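4.2 What guests did with their mornings

I went into this part of the study expecting the hot tub to win. Every lodge owner I talked to before we started told me the same thing: put in a hot tub and the rest takes care of itself. So when Marcelino Lozano and I began reading through the 1218 stay diaries from the Endano lodges, I had half the paragraph written in my head already (a bad habit, I know).

Well, the diaries had other ideas! Of all the guests who wrote something about the hours before lunch, 633 put breakfast first, and a lot of them went on about it at length. They wrote about the bread, the jam, who they sat with, and how long they stayed at the table. The guided walks at Magsi came up often too, mostly from people on their second or third day. The hot tub showed up mainly in the evening entries.

We sorted the entries by hand into nine groups, which took us most of September. Where the two of us disagreed, we read the entry out loud and argued until one of us gave in.

Figure 3. Red tabletop and light gray gripper housing (second picture). 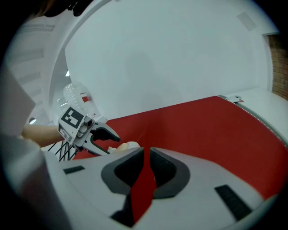
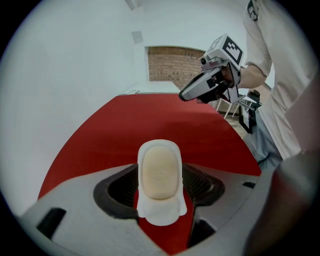 Now, a word about Gruklow, which gave us the most trouble. It's the smallest of the lodges and the hardest to reach, and guests there get one fixed breakfast sitting at 7:30. I figured they'd hate it. A few did, and said so in capital letters, but most of them wrote warmly about the early start and the walk down to the lake afterward. I'm not sure how much of that is the place and how much is the kind of person who books it, and our diaries can't really separate the two.

There's also the question of who bothers to fill in a diary at all. Nuvonik, the booking service that handed them out, offered a small discount on the next stay, so we probably heard more from people who already meant to come back. We tried dropping the repeat guests and running the groups again. Breakfast still came first, though the gap between it and the walks got a good deal smaller. Section 4.3 picks up the evening entries, where the hot tub finally gets its turn.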